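July, late afternoon, workshop behind the Triltmont chaplaincy

Spent most of today on the hymn board again, the one that hangs to the left of the lectern, and I'm happy to say it's coming along nicely -- slower than I promised Nandini, but nicely. The old grooves had worn wide enough that the number cards tipped forward whenever the organ got going, so I've recut all of them and sanded the edges back to 220. Card 347 still sticks a bit on the left. Živko thinks it's the card and I think it's the groove, and we had a very pleasant argument over it that lasted right through tea.

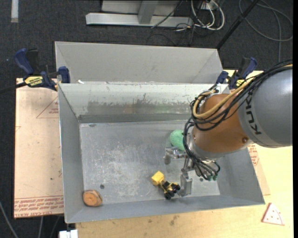 Will the board be up in time for the students' evening Mass?

Mylene says the first coat of oil wants 20 hours before we handle it, so we'll hang it the morning after and use the printed sheets until then.

Tumelo dropped in the kneeler brackets from Kitow, 17 of them, and a lovely colour they are too. We ordered 25, so somebody should ring (I'll do it if I remember, but please don't count on me!). Sudheer would also like the candle stand looked at before the choir comes back, the short one with the wobbly foot. I've left it under the bench with a note on it.

3 comments
5 shares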